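The Trouble With Slow Wool

Every fall the same promise comes back around. Buy this yarn, from this small flock, washed by these careful hands, and you'll knit a sweater that outlives you. The skein costs $34. The label has a sheep on it.

I've been knitting long enough to own four sweaters that were supposed to outlive me, and two of them have holes at the elbow. So when Wimico, a mail-order yarn seller with a loyal following, began calling its winter line "heirloom grade," I wrote to ask what the grade was. Who gives it? What fails?

The answer came from Alina Mihăilă, who handles customer letters. It was polite and ran to three paragraphs. There was no grade. "Heirloom" described "the spirit in which the yarn is made."

Fine. Spirit is free. The line sells for 8 dollars more per skein than the company's regular worsted, though, and I'd like to know what the 8 dollars buys.

Margareta Căpraru spent years sorting fleece before she moved to teaching, and she was less polite. She had me pull a strand from each yarn and untwist it. The regular worsted came apart slowly, in long fibers. The heirloom came apart in my fingers like lint. Softer, yes. Soft is what sells in the shop, where you hold a ball to your neck for two seconds. It also pills by February.

What the label leaves out

Fiber length, for one. Ply and twist, usually. Breed, often, unless it's a breed people have heard of. I went through 400 product listings from sellers large and small, Rotano and Vasiliu among them, and most told me more about the farm dog than about the staple.

Sorin Stanciu, who dyes for several of these shops, thinks I'm being unfair. Small sellers buy from whoever has wool that year, he told me, and testing costs money. I believe him. I still think a seller who has the time to write about morning mist could measure a lock of fleece with a ruler. 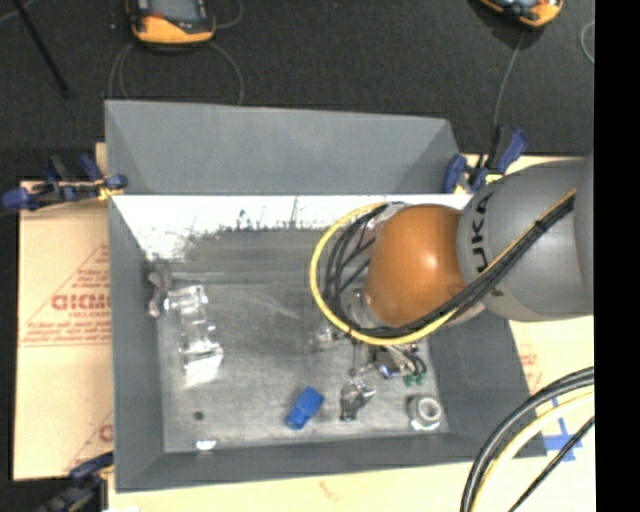 What I'd buy instead

A tightly spun three-ply in a medium wool, a little scratchy on the skein. Ask for a single ball first and knit a swatch. Wash it, rub it hard against itself, then look at it under a good lamp. If the shop won't sell one ball, or won't take back the rest unopened, go elsewhere.

My own winter sweater is in a plain gray from Brendent, color number 993, with no story attached that I could find. The cuffs itch. I've worn it since December and the elbows are holding – so far.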